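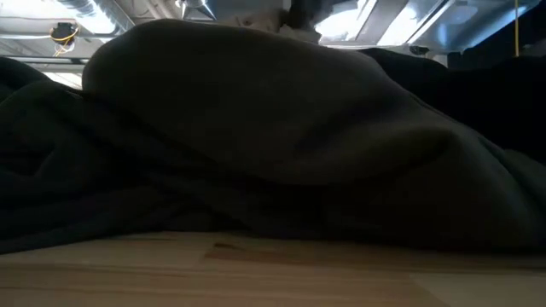 Reviewed by Merle Hollis
28 Oct 2019
Category: Home and Laundry

Fidon Fabric Shaver: my review after one winter and one summer

I bought the Fidon fabric shaver in January, when my favorite dark sweater had so many small balls on it that my sister asked if I sleep in it. I did not want to buy a new sweater. I also did not want to sit with a razor blade and a bright lamp, as my mother did when I was a child, because I do not have her hands and I once made a hole in a good skirt this way.

So I read many reviews and I became more confused than before. In the end I chose the Fidon because the shop Wanau on my street had it on the shelf and I could hold it. I think this is important for a tool that you keep in the hand for a long time. The price was 50 dollars. For a machine that only removes pills this is not cheap, and my expectations were high.

What is in the box

The shaver, one extra blade, a small brush for cleaning, a charging cable and a paper with instructions. The paper is printed in very small letters. There is no wall plug, only the cable, so you must have your own plug from a phone or something similar. There is no bag for storing it either. I keep mine in a sock, and the extra blade I keep in an envelope in the same drawer.

First use

I charged it the whole night, although the paper says it is not necessary. Then I put the sweater on the table and started from the back side, where a mistake would not be seen. The machine has 3 heights. On the lowest one it cuts very close, and I would not use this one on anything knitted by hand. On the middle height it was slow but safe. I moved it in small circles, without pressing, and the pills went into the container with a small crackling sound that I found very pleasant.

My first mistake was that I did not make the fabric flat enough. If there is a wrinkle, the head goes over the top of it and cuts more there than in other places. I noticed this early, and luckily only a little of the surface was gone. Now I pull the fabric gently with the left hand and I shave with the right hand, one small part at a time. It takes patience. For the front of one sweater I need an entire radio program.

Different fabrics

Wool sweater: very good. It does not look like new, but it looks like a sweater of a person who takes care.

Cotton sweatpants: good on the knees, less good between the legs, where the pills are hard and flat. I had to go over this area many times and some of them stayed.

Fleece blanket: I do not recommend. The container was full almost immediately and the blanket did not look different. I think fleece is simply like this and one must accept it.

Sofa: I have an old sofa with a rough cover, and I was most curious about it. The armrests became much smoother. The seat I did not finish, because my arm was tired and the battery was weak by then. I must say that I never came back to finish it, so it has one nice half.

Winter coat: careful with the buttons and with the seams. The head can catch a thread at the seam, and I was scared when I heard the motor change its sound. I stopped quickly and the coat was fine.

Dark clothes show the result best, but they also show every piece of lint which the machine leaves behind. After shaving I always go over the cloth with a sticky roller. I would be happier if the suction was stronger.

Cleaning and battery

The container opens with a quarter turn. In the beginning it was stiff, and two times I opened it too strongly and everything flew on the floor. Please open it over the trash can. The brush from the box is too soft for me, so I use an old toothbrush, which goes better between the holes of the metal cover. I take the blade out after every big job.

The battery was enough for 2 sweaters when it was new. By September it was enough for one sweater and a scarf. It can work while it is connected to the cable, which I like, but the cable is short and my socket is behind the bookcase, so in practice I do not do it. A small light turns red when the battery is low. The light is on the bottom, where my palm is, and I always see it too late.

Compared to the others

Before this one I had an Amine shaver with normal batteries. It was lighter and it cost much less, but it became slow after a few minutes, and then it pulled the pills instead of cutting them. My neighbor has the Mwakalinga model, which is bigger and has a wider head. She lent it to me for a weekend. For the sofa it is clearly better than mine. For sleeves and collars it is too big, and it is so loud that I closed the window. If you have mostly furniture, look at this one first.

What I would change

A longer cable. The light on the upper side. A second extra blade, since mine lost its sharpness after 6 months and the spare is now the one I use. I asked in Wanau for new blades and they had to order them. I waited for more than two weeks.

Would I buy it again? Yes, for clothes I would, if the price stays the same. My rating is four stars from five. One star I take away for the battery and for the blades that are hard to find.

Update: a reader asked me if it can be used on socks. I tried it. It can, but put your hand inside the sock only if the guard is on, and go slowly around the heel.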